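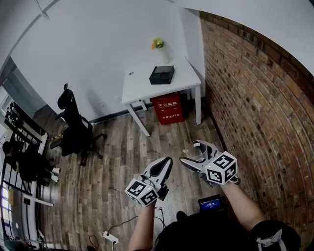

Call for participants: come build and teach a pair of hand grippers with us at Clistuvero

We're a shared workshop with a brick wall, a lot of half-finished machines and one project that has taken over our spare evenings since June. It's called Rind. We want more people on it, and you don't need to have built a robot before!

What Rind is

Rind is a pair of hand-held grippers. You hold one in each hand, and the two fingers at the end do the touching for you. You go through an ordinary household job with them, like picking up a glass cup, and the recording is used to teach our bench arm, Kornis, to do the same job. Each gripper carries a white cube printed with black square markers at its base, so the software can work out where your hands were and how they were turned.

We have 1965 usable recordings so far. Most are of cups, because cups were what we had. Clear glass is still the hardest thing on our list and also (this may be a matter of taste) the most fun. A mug you can grab any old way. With a thin clear cup you slow down, you change your angle, and you find yourself holding your breath.

Who we're looking for

Demonstrators. You wear the kit and do the jobs. A session is two hours with a break whenever you want one. We'd love to have left-handed people, people with small hands, people with big hands, people who have waited tables, people who knit. Our recordings so far come from a handful of regulars who all pick things up in much the same way, and Kornis is copying our bad habits.

Builders. The gripper bodies need work. The finger travel is good but the trigger is stiff after an hour, and the marker cube sits so close to the wrist that a loose sleeve can cover it. If you can print parts, file parts, or look at a hinge and tell us what's wrong with it, please come. Two people sharing this job would be ideal.

One or two software people. Python is what we use. The code that finds the markers works well in daylight and gets moody in the evening. There's also a sorting tool to finish, so that someone can go through a batch of recordings and throw out the bad ones without opening each file by hand. We threw out 263 that way last month and it was no way to spend a weekend.

What a first session looks like

You come in, we show you the bench and the kit, and you spend the first twenty minutes just playing. Open and close the fingers. Pick up a cup, put it down, pass it from one gripper to the other. It feels clumsy and then fairly quickly it doesn't, and that moment is a joy to watch in other people.

After that we record. Someone reads out the job from the list ("cup from table to shelf," "cup from left to right, then back") and you do it at your own speed. If you drop something, say so out loud and carry on. Dropped ones get a label and we keep them.

Builders and software people do a session as demonstrators first, too. You'll have opinions about that trigger within ten minutes.

Practical things

The recording room is small, with a wood-plank floor, so wear flat shoes and mind the cables. Short or snug sleeves, please, for the reason given above. Leave rings and bracelets in your bag.

You need to be 18 or older and able to stand for a half hour at a time. If standing is a problem but you'd like to take part, write to us anyway, as there are seated jobs on the list that we haven't started.

The recordings show your hands and forearms and whatever is in the room. Voices get stripped out before anything is saved to the shared drive. You can ask us to delete yours at any point, and you'll get a short form explaining all this before you start.

What you get

This is unpaid, apart from bus fare and a hot meal on evening sessions. Anyone who does four sessions gets bench access at Clistuvero for the rest of the season, including the printers and the small lathe. The gripper drawings and parts list are open to everyone on the project, and if you want to build a set for your own place we'll help you do it. One pair has already gone off to our friends at Tuvuston, who are trying it on laundry. We are very jealous of their results with socks.

How to join

Send a few lines to the Rind mailbox through the Clistuvero contact page. Tell us which of the three roles you'd like, what evenings you're free after 6 p.m., and one household job you think a robot would find hard. We add every one of those to the list.

Applications stay open until the end of October, and first sessions start as soon as we have enough names to fill an evening.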